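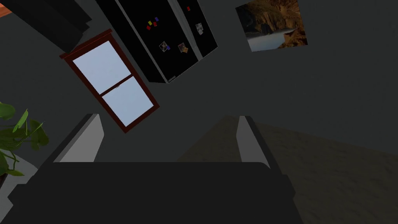
Rip it up and put carpet down, Malcolm Inskip used to tell anyone who asked him what to do with old boards, and he now says he wishes he'd kept his mouth shut, given how many good floors went in the skip on his say-so.

Search news
Enter keyword
Search

March
By Wayne Yeoman, Rodard press desk

FOR IMMEDIATE RELEASE

RODARD LAUNCHES TRENDANO FLOOR OIL WITH 300 FREE FLOOR DAYS IN GILLSIDE

Rodard, the family-run maker of oils and waxes for timber, is launching Trendano, a new hard-wearing oil for indoor wood floors. On sale this month. Two sizes, one finish, no colour added. To go with it, 300 free places on a run of floor days at the Greenwood showroom in Gillside, open to anyone with a wood floor and no idea what to do with it.

Trendano goes on with a cloth or a short-pile roller, gets left, then gets buffed. Two thin coats on bare wood. One on a floor that's been oiled before and only needs freshening. It comes in a 2 litre tin for a bedroom or hallway and a 10 litre drum for halls, shops and schools.

The oil has been in the works a good while longer than Rodard would have liked. The first version went tacky in cold rooms. The second smelled so strongly of linseed that testers complained about it in their curtains. The one going on sale is the fourth. Version three was fine, for the record, but it went cloudy in the tin after a few weeks on the shelf and no shop would have thanked us for it.

"We make oil, we're not decorators, so we gave it to people who walk on floors," said Eduard Sokol, head of product at Rodard. "Dogs, wheelchairs, muddy boots, a piano that gets moved twice a week. They filled in a form every month and some of the forms were quite rude. Very useful, the rude ones."

In all, 980 floors were treated during the trial, from box rooms up to a furniture shop. Testers did the work themselves with the same printed leaflet that comes in the tin. Where the leaflet was unclear it got rewritten. The bit about wiping off the excess has been moved to the top and put in bold, as that was the bit most people skipped.
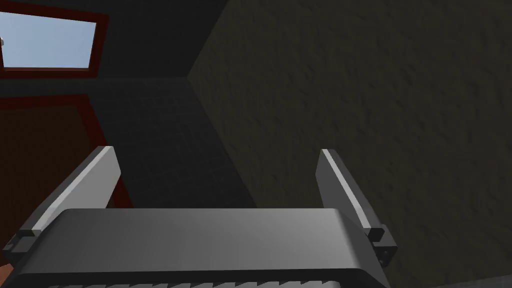
Room interior in low light.

Wiping off matters more than anything else on the leaflet. Oil that sits on top of the wood instead of going in stays sticky and picks up every bit of fluff in the house. Put it on, wait a quarter of an hour, take off whatever's left with a clean cotton rag. Change the rag often. Lay used rags out flat outside to dry before they go in the bin, never scrunched up in a bucket, as oily rags can heat up on their own and catch fire. It's on the tin, it's on the lid, it'll be said at every floor day and we're saying it again here.

ABOUT THE FLOOR DAYS

Held at the Greenwood showroom, Gillside, mornings from 10. Small groups. Tea provided. Bring a photo of your floor, or a loose bit of board if you've got one, and wear something you don't mind getting oil on.

Each session covers:

- working out what's on the floor already (wax, varnish, old oil, or all of them on top of each other)
- sanding, and when to leave the sander in the hire shop
- filling gaps, and which gaps to leave alone
- putting Trendano on and wiping it off
- weekly cleaning, and what to do when someone drops a curry

The floor days are being run by Dorothy Ellwood, who has taught floor finishing for Greenwood for years and had a long list of things she wanted in the leaflet. Most of them went in.

"People come in frightened of the sander," she said. "Quite right too, you can put a dip in a floor in two seconds. But half the floors I see don't want sanding. They want a good wash, a day or two to dry properly and some oil. Then I have to persuade people that's all it is, becuase they've already booked a week off for it."

Ms Ellwood will also be doing a shorter evening session for renters. Mostly rugs, felt pads and how to ask a landlord nicely.
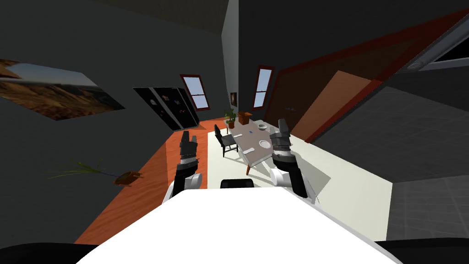
Colour was the most argued-over point of the whole trial. Rodard had planned three tints and dropped the lot. Testers kept asking for the floor they already had, only looked after, and a lot of them were fond of warm timber that other people would call too orange. A bright orange-brown wooden floor with the grain showing, like the one in the picture here, has been out of fashion for years and yet it was the look that trial households most wanted to keep. Trendano will deepen a pale wood slightly and warm it a touch. It won't turn an orange floor grey, so anyone after grey should look elsewhere. Try a patch behind a door first, leave it overnight and look at it in daylight.

Abílio Antunes, who runs the Greenwood showroom, expects the floor days to fill early.

"We get the same questions at the counter every day and there's never time to answer them properly with a queue behind," he said. "Someone's got a bit of paper with room sizes on it, someone else has brought a whole skirting board in on the bus. Now I can say come along in the morning, sit down, Dorothy will sort you out."

Greenwood will carry both sizes from launch day, along with applicator cloths, rollers and the Rodard floor soap. Other stockists to be announced. Shops wanting to stock Trendano should get in touch with the trade desk, samples are ready to go now.

PRACTICAL POINTS FOR EDITORS

Trendano is for indoor wood only. Solid boards, parquet and oiled engineered boards are all fine. Not for decking. Not for laminate, it has nowhere to soak in. Varnished floors have to be taken back to bare wood first, no way round that.

Light use in socks after a day. Furniture back after three days, rugs after two weeks, longer if the room is cold. Keep the windows open while it's drying. Spills in the first week should be dabbed up and not rubbed.

Part-used tins keep better decanted into a smaller jar, filled near the top, lid on tight. Label the jar please. Leftover oil should go to the household waste site and not down the sink.

BOOKING

Places are free but must be booked, in person at the Greenwood counter or by phone to the showroom. One place per household to start with. If there are any left after the first fortnight we'll open them up to seconds. Ground floor room, level access, parking round the back. Let the showroom know when booking if you need a chair with arms or a lower bench to work at.

Sample tins for review, and interviews with Eduard Sokol or Dorothy Ellwood, can be arranged through Wayne Yeoman at the Rodard press desk. Mornings are best. Ms Ellwood isn't availble on floor days until after lunch.

ENDS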